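3.2 Leg fitting on the folding-free table

The second item in the set was the Volotis table, a white table with a ribbed underside and cylindrical legs that seat into sockets at the corners. The task was chosen by Darlene Poirier, who had used the same table in the February pilot at Lurklow. It is a common piece of furniture and most adults have put one together at some point, but the written instructions leave out how the top should be supported while the legs go in.

We followed one rule throughout. The top is laid upside down on a black covering, so that the legs are fitted from above and the outer face does not rub on the bench. Each leg is then lined up with its socket and pushed down by hand pressure only – no mallet and no glue. A leg counts as seated when it stays upright without support. Figure 4 gives three views from the table work.
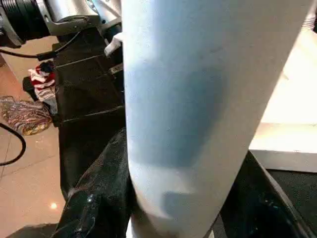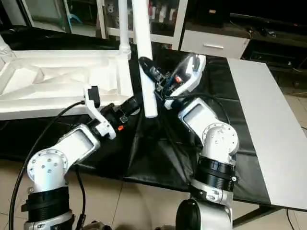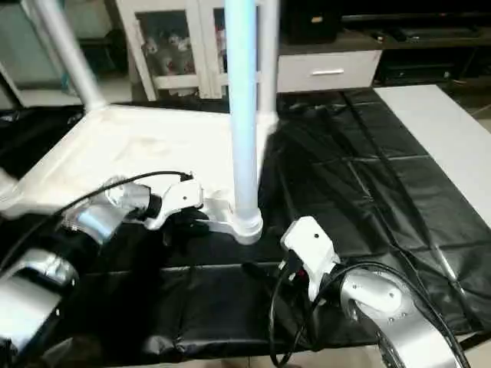 Figure 4. Table work on the black covering. Third view: the top lying upside down with three of its legs in view.

3.3 Scoring

Each of the 16 sessions was scored by Evelien Dierckx from the written log. A leg got one point for being in the right corner and one for being seated. Legs that were pulled out and fitted again kept the later score – this happened most often with the last leg, when there was less room to work between the others. In total, 117 fittings were scored. Sessions that ended early were kept in the set, and any leg not yet started was left blank.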